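Onier Woven Table Covering, Plain Grey

Product information

The Onier plain covering is supplied for dining rooms, day centres and meeting rooms where tables are laid and cleared several times a day. It replaces the earlier Jimico range, which has been withdrawn. Customers holding Jimico stock may continue to order matching napkins until September.

The cloth is sold by the roll or cut to length. Rolls are 3000 mm wide and are despatched from the Pukham warehouse. Cut pieces are hemmed on all sides before packing - please state the finished size when ordering, as an allowance for the hem is added by the cutting room.

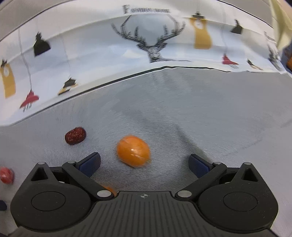 Small orange fruit and a dried red date on grey cloth.

Care and cleaning

Wash separately before first use. Fruit juice and tea should be blotted promptly with a damp cloth and the covering laundered the same day. Do not bleach. Iron on the reverse while slightly damp.

Ordering

The minimum order for cut pieces is 6. Orders from stock are normally despatched within two working days; hemmed pieces require longer, and a date will be given on the order acknowledgement. Pieces cut to a customer's own measurements cannot be returned unless faulty.

Also available

Dal Bello bench pads, plain or piped
Onier table runners, hemmed
Non-slip underlay, cut to length

Samples may be requested from the Pukham office - no more than two per customer.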